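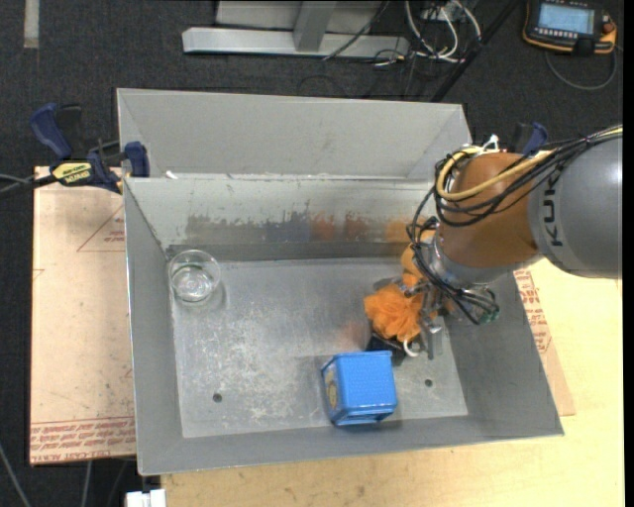 The Things We Keep by the Sink

My aunt Milagros Montes has washed dishes in the same metal tub since before I could reach it. She bought it off a restaurant in September of a year she declines to specify, and it has outlasted two dishwashers, a marriage and the linoleum. When I asked her recently why she hadn't replaced it, she looked at me the way you'd look at someone who suggested replacing the moon.

I had called her for moral support. The magazine wanted a piece on hard-used metal, which is having what people in the housewares business call a moment. For years the kitchens we were supposed to want had sinks like surgical trays. Now you can pay a great deal of money for a steel basin that comes already scratched.

Kurnholm sells one. It costs $2865, without the faucet, and the finish is called Presness. I asked the woman in the showroom what that meant and she told me it was a feeling. The feeling, so far as I could tell, was of somebody having gone at a sink with a wire brush for an afternoon and then stopped for lunch. The scratches all run the same way.

Real scuffing doesn't. It goes in every direction and it gathers where the work gets done. A big sheet-metal bin with sloping sides will get cloudy and pale across the middle and the left, and you can guess where people tend to drop things. The back wall goes blotchy on its own schedule. Put something orange down in there and the metal picks it up in a smear, a blurry little sunset near whatever you set down. A brand-new sink would give you a crisp copy of the thing, and who wants to see a bath puff twice?

I bring up the bath puff on purpose. Clodagh Ó Riain cleans out houses for a living, mostly for families who live three time zones from the house, and she has opinions about what ends up at the bottom of the last bin. The furniture goes in a morning. The books take a day (everyone wants to read the inscriptions). Then comes the container of things that belong to no room at all, which in her experience holds a drinking glass, some kind of box, one of those ruffled mesh puffs in a color not found in nature, and something black underneath that you'll get to in a minute.

"The glass is always by itself," she told me. "People put it in the corner so it won't get broken, and then they leave it there until the house sells."

She's right about the glass. I've done it myself. A plain, clear, round one with a thick base is the least valuable object in any home and gets treated like a museum loan. Everything else can be heaped together on the right, blue box just in front of the puff, and the glass gets half the bin and a view.

Fiachra Keane, who runs a salvage yard and would prefer I not say where, sells used tubs and bins to the same people who shop at Kurnholm. His go for $397, dents included. He used to polish them. Then a customer asked whether he had any that looked worse, and he put the polisher away. I asked whether holes in the bottom bring the price down. He said people who have two small round holes in the floor of a thing tend to decide it's a planter.

Not everyone is charmed. Sinéad Mulcahy teaches a weekend class in kitchen organizing and regards the whole business as dirt with a publicist. She has owned 4 steel basins and buffed all of them weekly. Her notes on my own sink, delivered over the phone from a photo, ran to around 4 minutes and included the word "swamp."

I tried her method. I bought a tin of Pelard paste, cleared everything out onto the counter and rubbed in small circles until my wrist gave up. The left side came up nicely. The right side looked exactly as it had, only now it looked that way on purpose, next to something shiny.

I called my aunt. She wrote back that I'd started in the wrong corner and should have used baking soda. Then she asked whose orange puff that was, and whether I was planning to put the glass away.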